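Desk tops and work surfaces: gallery

Workshop pages / Surfaces / Desks

These notes go with the surfaces part of the Dulov refit. The job covered the desks on the first floor, the long bench in the post room and a few loose tables that had been in store. Most of the tops were kept. Where a top was too far gone it was replaced, and the new ones were finished in the same satin lacquer so that old and new could stand side by side without an obvious step in colour.

The notes are by Ihor Stetsiuk, with corrections from Antonina Zakharchenko on the lacquer. Entries are in order of work and carry the name of the room. Only the last entry has its picture so far.

Post room, long bench
Solid beech, oiled. Sanded back by hand with 120 grit, then 180, then two thin coats of oil with a night between them. The front edge had been rounded over by years of parcels and was left as it was. The back edge was planed straight to meet the new upstand.

Post room, bench end
Old screw holes from a franking machine. Filled with beech plugs, grain lined up with the top, trimmed flush with a chisel. The plugs will darken at a slightly different rate from the bench and will always show a little.

Room 2, reading table
Oak veneer on chipboard. Lifted along one short side where a radiator had dried out the glue. Fresh glue was run in with a thin blade and the edge clamped under a waxed batten. Ustyna Dmytriv recommends leaving the clamps on for a full day in winter, and the December repairs bear her out: the one that was released early had to be done again.

Room 2, table legs
Steel, powder coated. Cleaned only. New felt pads, glued and pinned. The adhesive pads supplied by Palamarchuk slid off within a month on the stone floor and are not worth buying.

Store, loose table
Painted pine. The paint was sound apart from the corners, which were touched in and left. No attempt was made to match the sheen, as the table is going back to the store.

Corridor, sample boards
Lacquer tests on pale veneer offcuts, one to three coats. One coat felt rough and took up a pencil mark. Three coats looked like plastic. Two was chosen. The Diderora lacquer goes on thinly and needs a light rub down between coats with a worn 320 sheet. A fresh sheet cuts too fast and will go through at the edges.

Main office, desk top with cabinet in place
Pale wood veneer. The top was left flat on trestles while the lacquer hardened, then fixed to the frame from below with slotted brackets. Inmaculada Carrasco checked it with a straight edge before the furniture went back.

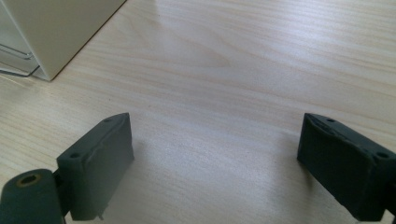

Desk top, pale veneer with long wavy grain. Off-white cabinet at the back left; glare on the finish near the upper centre.

Notes on care
Wipe with a damp cloth, well wrung out, and follow with a dry one. No spray polish. Silicone gets into the lacquer and any later repair will refuse to take. Hot cups need a mat. Light scratches in the lacquer can be eased with a grey pad, worked along the grain with very little pressure. Deeper ones should be reported to Taras Kravets, with the room name and which side of the desk is affected.

Spare lacquer is in the metal cupboard by the goods lift, lids down. Page last changed 28/07/2023.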